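Steamed food and the "healthier" label
Food and Society module, project report by Naheed Jatoi

I chose this topic after seeing the word "steamed" on nearly every ready meal in our campus shop. My question was simple: does the label tell a shopper anything useful? I doubted it at the start and I doubt it more now.

The two brands I compared were Tomach and Dilura. Both sell buns and dumplings, and both put "gently steamed" on the front of the pack. Neither says how long the food is steamed, or what was done to it before that. Salt is on the back, in small print.

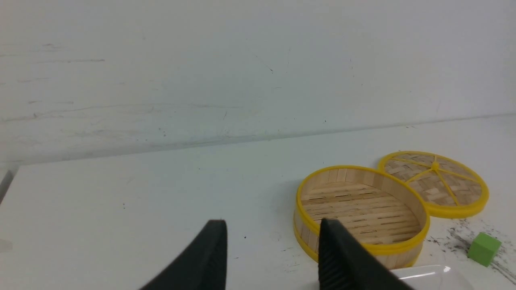
Figure 1. Open bamboo steamer with a slatted floor.

I also gave a questionnaire to 100 students in November. Most said they would pick a steamed product over a fried one for health reasons, but few had looked at the salt figure. I am wary of making much of this. My sample was mostly people queuing for lunch, and my second question was badly worded, as my tutor pointed out. 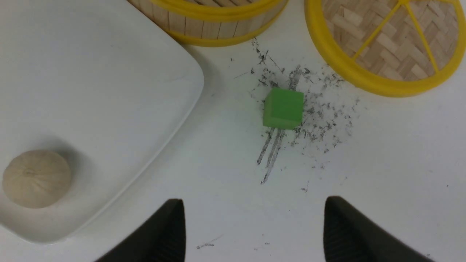 Figure 2. Steamed bun on a white plate, with steamer and lid.

The claim I trusted least came from a Tarar leaflet, which said steaming "keeps all the goodness in". It gave no source. I wrote to ask for one and got a voucher back. Steaming may well keep more of some vitamins than boiling does, but that is a claim about vegetables, and the leaflet was selling pork buns. A Fandis advert made the same jump.

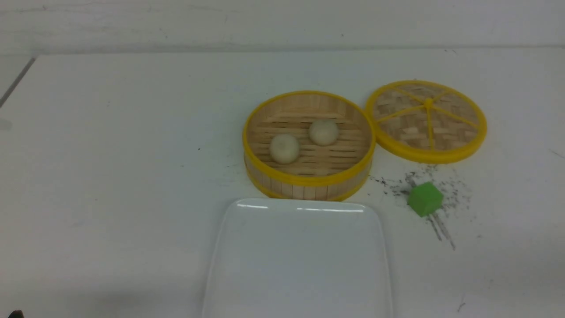

Figure 3. Bamboo steamer, open from above, with upright slats in its side wall.

Limits of the project: I looked at only 5 products from each brand, all from one shop. I did no lab testing and had to take the packet figures on trust. A better study would compare the same bun steamed, baked and fried, with the filling weighed each time.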